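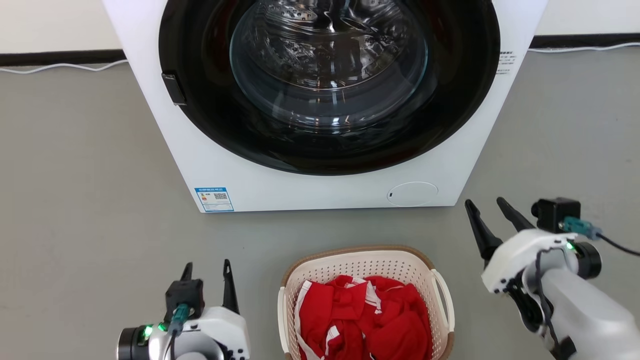
Cusley Tenants Support Fund - Progress Report, Second Period

Home | Our Work | Reports | Contact

Filed under: Grant Reports, Housing

Sunday, October 11, 2026
By Daryna Nazarenko

Sorry this is a week behind. Petro was out and I had the Miltau numbers only on Friday night. Short version first, detail after.

Where we are

Furnishing grants running well. Deposit loans slower than planned. Advice line busier than planned, by a lot. Money is fine until January, then we need to talk about the second installment.

Furnishing grants

This is the part you fund directly so it goes first. 487 households helped since the start of the grant, mostly in Cusley, the rest in Miltau. Typical request is still the same stuff: a bed, a cooker, a washing machine, curtains. People come out of temporary housing with two bags and a kettle and the new place has bare walls and no curtain rail.

Average wait from approval to delivery came down to nine days. Was sixteen in the first report. Most of that is the new supplier agreement, the rest is Petro Lysenko calling them every single morning. Bed frames are still the slow item. Mattresses show up on Tuesday, frames the Tuesday after, so families are on the floor for a week with a brand new mattress. We have asked for them to be held and sent together and the supplier says yes but it keeps happening.

We changed one rule in the summer. Before, a family had to pick everything from the list in one go. Now they can leave part of the grant unused for up to eight weeks and come back. Caseworkers asked for this for ages. Fewer returns, fewer arguments about sofas that don't fit up the stairs. Would like your OK to keep this as permanent, it isn't in the original agreement.

Deposit loans

Target for the year was 120 loans. We have made 51. Two reasons really. Landlords in Miltau want two months up front now and our cap only covers one. And the form is too long, eleven pages, we inherited it. Petro has a four page version, legal has had it three weeks. Will chase.

Repayments are good. Only four loans behind by more than a month, and all four tenants are talking to us.

Request: raise the cap to $1230 per household. It was $755 when the program was written and rents have moved. Happy to lower the number of loans to match, total spend stays the same. Draft wording sent separately.

Advice line

2460 calls so far. We budgeted for well under half of that. Repairs is the top topic, then rent increases, then people who got a notice and don't know if its real. Quite a few are not real, or not legal anyway, and a letter from us sorts it out.

Two people on the phones isn't enough. Monday mornings the queue runs past forty minutes and callers give up. We moved one caseworker over from home visits as a stopgap, which then pushed home visits back. Not a good trade and I want to undo it by the end of the year.

Nindau office

Lease signed. Heating works, internet doesn't yet. Opening slipped from September to November - the front door has to be widened for wheelchair access and the builder found old wiring behind the frame. Extra cost covered from the contingency line, no ask here.

Staffing for Nindau: one post filled, one readvertised. First round got six applicants, none with housing law background.

Problems / risks

- Caseworker burnout. One resignation in the period, one person on reduced hours.
- Case database from Pisharody still drops records when two people save at once. Fix promised, no date. We keep a spreadsheet on the side, which is double work.
- Winter. Calls about damp and broken boilers start any day now, we know this from last year.

Budget

Full table goes with the finance return. Furnishing on budget, loans underspent, advice line overspent on wages. Would like to move part of the loan underspend to phones. Need a yes or no on this before the end of the month if posible, recruitment takes six weeks.

Next period

Open Nindau. Get the short loan form out. Third person on phones. Tenant survey, was meant to happen in this period and didn't, questions are written but need translating.

Decisions needed from you: loan cap, the eight week rule, moving the underspend. Petro can do a call any afternoon, I'm on leave for the first week of November.

Previous report | Next report | Back to Reports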